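Zebra crossing

From the Ornar Street Glossary, a personal encyclopedia of walking around town

A zebra crossing is a place to walk across a road, marked with wide pale stripes that run the same way the cars do. I grew up calling it a crosswalk, and most people in the US still would, but "crosswalk" covers all sorts of markings (two plain lines, a ladder, brick paving) and I wanted an entry for the stripy one, my favorite by a mile!

Name

It's named after the animal, obviously. In Britain the word has a legal meaning as well: a zebra there comes with flashing yellow globes on poles, and drivers have to give way once you've stepped on. Over here the same pattern usually gets called "continental," and traffic engineers will correct you if you say zebra. I've been corrected twice, once by my own brother-in-law.

Stripes

Why stripes at all? A driver sees the road at a very flat angle, so a thin line running across the lane almost disappears, while a fat bar running along it still shows up from a good way back. That's the main idea. The gaps matter too. If a crew can line the gaps up with where car tires usually roll, the paint lasts a lot longer, and you can spot the towns that do this because their bars look oddly grouped.

Paint and wear

Ordinary road paint is the cheap choice and it goes fast on a busy street. The longer-lasting choice is thermoplastic, a sort of plastic that gets melted onto the road, often with tiny glass beads in it so it shines back at headlights. My town, Luden, switched over a few years ago on the main drag only. We have 82 marked crossings by my own count (I walked them all one March, and my knees haven't forgiven me), and 18 of those have the melted stuff. The rest get repainted when there's money.

Old crossings fade unevenly, and I find that part weirdly interesting. The ends hold up while the middles go gray, or one bar survives for years after its neighbors have gone. Snowplows scrape them and so does grit. Turning trucks are worse than either, especially right at a corner where the back wheels drag.

Corners

Most crossings sit at a corner, and the shape of the curb there changes how the whole thing feels to walk. A wide, sweeping curve lets cars turn faster and makes your walk longer. A tight one slows them down. Tovar, the next town over, rebuilt its corners tighter and spent more than 400 hours of meetings on it, if you believe the local paper, which I mostly do.
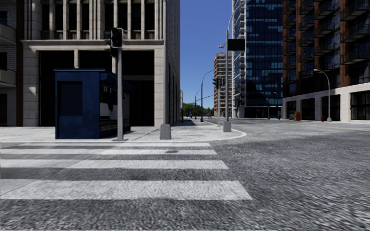
Boonsong Jitpraphai wrote in to say that I'm too easy on paint. Stripes alone don't slow anybody down, in his view, and a raised crossing, built up level with the sidewalk, does more than any fresh coat ever will. He'd take one good hump over 200 new bars.

I think he's right for fast roads, and I've added raised crossings to my list of entries to write. On a quiet street I'd still want the stripes, partly for kids learning where to stop and look.

See also

Curb ramp
Pedestrian island
School crossing
Flirnomero Avenue (the long light)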